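Subject: Re: [kingate-dance] Anyone else going to the April swing weekend?

Yes, count me in! I went last year and my calves still remember it. The beginner Balboa track alone is worth the drive, and the late dance on the last night goes until 2 if your feet hold up (mine nearly did).

> Is the floor any good this time? Last year somebody told me
> it was sticky. Also, do I need a partner for the
> intermediate classes or do they rotate?
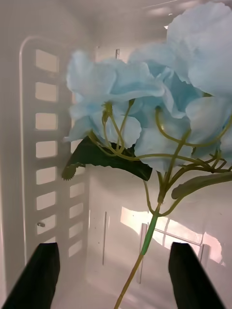
They rotate every few minutes, so come on your own and you'll meet everybody. The floor at Braltik Hall was sanded over the winter and it's a dream now, fast but not slippery. I wore suede soles to the tea dance there and could finally do a decent swivel!

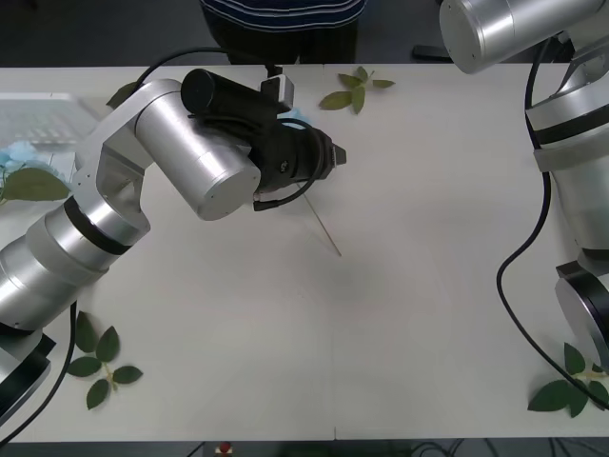

A full pass is $80, or $57 if you sign up through our list. The Sombatkul Quintet is playing both evenings, and they take slow requests, bless them.
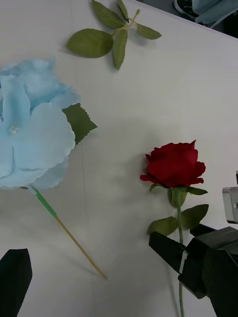

I can fit two more in my car. Leaving from the Kingate lot at 6, so write me off list if you want a seat. Bring a spare shirt. Bring two!

> Thanks, and see some of you there I hope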